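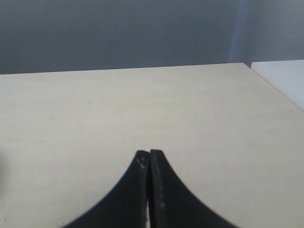

Pale laminate with a squared back corner. Small marks stand out readily on a plain, light surface.

Laminate tabletops fail at the edges first. The decorative face is a thin, hard sheet bonded to a core, usually particleboard, and the core swells when water gets in at a seam. A scratched top can stay in service for years. One with a lifted edge generally can't.

Bogdan Rutkowska inspects and refinishes work tables in Brostden, and last year he kept a log of every top that crossed his bench. Of 992 laminate surfaces, 242 were replaced, most of them for edge damage. The rest were cleaned, filled or left alone.

His inspection starts with light. Overhead fixtures flatten a surface, so he sets a lamp low at one side and looks across the top from the other. A dark speck may be dirt, a burn or a chip that exposes the layer under the pattern. Dirt comes off with a damp cloth and a drop of dish soap. A chip catches a fingernail.

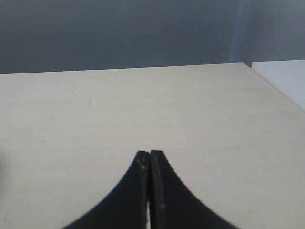 Scratches get the same test. If the nail slides over, the mark is in the finish or is material left behind by something softer, and a nonabrasive cleaner will often reduce it. If the nail drops in, the wear layer has been cut. Rutkowska fills those with a color-matched paste, applied with a plastic knife and wiped flush before it skins over. He allows 12 hours before the table goes back to use.

Color is the harder part. Creams and off-whites shift with age, and a paste matched to a new sample can read too cold on an older top. He mixes from 3 base tones and checks the result by a window in the morning. The Erkiscombe line, a common beige with a faint grain, needs more yellow than its sample chip suggests. Gilbert tops run grayer.

Scouring powder should stay off all of them. It dulls the finish in patches that no paste will correct, and the dull areas hold grime. Clorkudham, which supplies his fillers, prints the same warning on the lid of each tub, under the batch number.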